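Site visit report: Nurside stoneworks, cutting and finishing halls 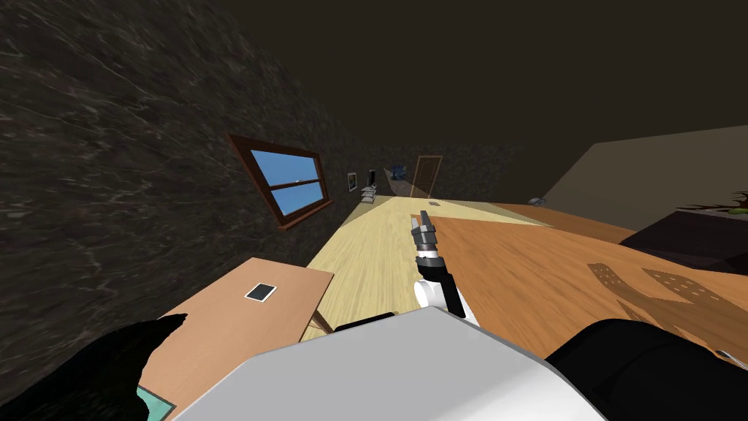

The Nurside works opened its doors to specifiers and installers on Wed 23 February. I attended on behalf of our interiors group, mainly to look at how thin stone wall panels are cut, backed and checked before dispatch. The company has processed stone on this site since 1883, first for steps and curbs, later for facades, and now mostly for interior lining.

The visit began in the block yard. Blocks arrive by road and are logged by quarry, bed and orientation. The orientation mark matters more than I had assumed. If a block is turned before sawing, the veins in the finished slabs run in a different direction, and slabs from two blocks of the same bed will no longer match. Burgi Reisinger, who runs the yard, showed us a painted arrow on each block face and the matching entry in the log. Blocks without an arrow are sold for paving.

Sawing is done on a gang saw with 80 blades. Feed rate is set by stone type and changed by hand if the motor load climbs. The operator records load at the start, middle and end of each block. Water from the saw goes to a settling tank, then through a filter press, and returns to the saw. The pressed cake leaves the site as fill. The hall was loud enough that questions had to wait until we were outside.

Slabs then go to the resin line. They are dried, coated on the face, cured, and turned for backing. Two backings are in use: glass mesh set in epoxy, and an aluminum honeycomb sheet sold under the name Stiro. The honeycomb panel is lighter for the same stiffness but needs a sealed edge, and the sealing is still manual. I asked about failures at the edge. Tanvir Marikar from quality control said most returns trace back to panels trimmed on site and installed without resealing. The installation sheet will carry a warning from April.

The polishing line has a row of heads running from coarse to fine. Gloss is measured at five points on each slab with a handheld meter. Dark stones are held to a tighter range because variation between neighboring panels shows more under side light. A slab that fails goes back through the last three heads once. A second failure sends it to the honed finish rack.

Dry layout was the most useful stop. Panels for one wall are placed on the floor in installation order, photographed from a gantry, and numbered on the back. The client signs the photograph. Malsha Gazi explained that openings are laid out as voids with the cut pieces beside them, so that the veins can be followed past a window or door. Reveals and sills are taken from the same slab where the size allows. Joint width on the layout floor is set with plastic spacers and matches the drawing.

We were also shown the fixing test rig. A panel is hung on its clips and loaded in steps to 1000 N, with a hold at each step. Deflection is read from a dial gauge at the center. The panel we watched was held at the final step while the technician took the reading. Results are filed by batch, and copies can be requested with the order.

Lunch was soup and bread in the packing hall. The coach back left from the lower gate, which is not the one marked on the invitation.

Points to follow up: edge sealing procedure for trimmed panels; sample of the honed finish in dark gray; lead time for layout approval. Wissam Sleiman is our contact for all three.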